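Category: Notebook / Ballot Count Simulations
9 min read

Thursday, January 2, 2020

Back at the caucus simulator after the break. Building is cold, the coffee is from before the holidays, and I have reread my September notes and don't believe half of them.

What we said in September: realignment rules barely matter, the final delegate split is mostly set by first-round turnout. Svyatoslav wrote that up as a finding. I signed off on it. Looking at it again, I think we found out that our own model has very sticky voters in it and then acted surprised when they stuck.

Reran the base case this morning. Same made-up county as always (Distholm), 12 delegates, 8 candidates, 15 percent viability threshold in each room. Voters get a first choice and a second choice, and if the first choice isn't viable they either move or go home. The go-home rate is the thing I'm unhappy with. We have one rate for every voter in every room. Kenneth set it as a placeholder and it was never replaced. A 24-year-old with a bus to catch and a retired precinct chair who has been looking forward to this for four years do not leave at the same rate, I don't care what the literature says, and as far as I can tell we never checked what the literature says.

So, first job: let the rate vary by room. Took most of the morning, because the room object doesn't know how long it has been running. It knows the round and that's all. Added a crude clock. Each count takes a fixed time plus a bit per person, and people leave faster as the clock goes up. Crude, but at least it's crude in a direction I can defend.

Result with the clock on: one delegate moves in Distholm, from the third-place candidate to the first. In Granton, which has the big rooms, up to two move, depending on the seed. That isn't "barely matters." With 12 to give out, two is the story the next morning.

Before anyone gets excited, including me: the Granton result is very touchy. I ran 165 seeds and the spread is ugly. A good part of it comes from a single room sitting almost exactly on the threshold, and whichever way that room falls drags the county with it. I would like to see the same thing in a county where no room is that close. If it goes away there, all I have is a story about one room.

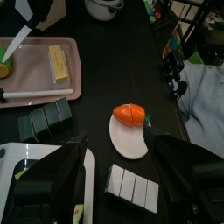
Second job was rounding. Hiu-tung has been saying for weeks that the rounding step is wrong and I have been saying it's fine. It's wrong. When the rounded totals come to more than the delegates available, we take one off the group with the smallest fraction above the half. The rule sheet we're meant to be copying says the same thing but adds that no group that was viable can lose its only delegate. We never coded that part. In small rooms it comes up a lot.

Fixed, tests added. The first test passed before I made the fix, so the test was bad too. Rewrote it with a room of five groups and four delegates, checked by hand on paper, got a different answer from Hiu-tung, checked again, hers was right. Left both sheets in the folder.

(For Radymyr when he reads this: yes, you can build a room where the rule sheet contradicts itself. If every viable group has exactly one delegate and you are still over, there's nobody to take it from. The code now stops and complains. Please don't make it pick one at random to get the batch through. I know you want to.)

Long argument after lunch with Petro about ranked ballots. He wants to run the same voters through a plain ranked-choice primary and put the two results side by side on one chart. His case is that people keep asking which system is "fairer" and we could just show them. My trouble is that our voters only have two choices each. A ranked ballot with two lines filled in is a poor version of a ranked ballot, and any comparison would be tilted before it started. We could give everyone a full ranking, but then we'd be making up the third through eighth choices from nothing, and whatever we made up would be the result.

Petro says all of it is made up anyway. Fair point, but I still think there's made up with a survey question behind it and there's made up.

We left it that he can build the comparison on a branch and call it a toy. No chart goes outside the group until the rankings have a source. Romaniuk has a panel that asked for full rankings, supposedly. I have been hearing about that panel for a long time and have yet to see a row of it. Petro is going to ask again.

Also tried the Hidurari scheduler for the overnight batch, on Kenneth's advice. It's quicker. It also dropped 2 runs without a word, and I only saw it when the seed list didn't match the output list. Kenneth thinks that was my config. Could be. Going back to the old slow loop until one of us can make it fail on purpose.

Things I don't trust as of tonight:

- the go-home rate, still, clock or no clock
- second choices for anyone backing a candidate near the bottom. Small groups in the survey, and we treat them like the big ones
- the claim that first-round turnout sets everything. I'd like that sentence taken out of the September write-up until it's rerun. Svyatoslav, can you do that or do you want to fight about it first?
- our habit of reporting the median seed and nothing else

Rounding I now trust, more or less.

Tomorrow: find a county with no room near the threshold, run it with the clock on and off, same seeds. Write down what I expect before I look. My guess is the effect shrinks to less than one delegate and I have to cross out a paragraph above.

Old loop started on Granton before I left, output going to the shared drive under today's folder. Don't restart the machine.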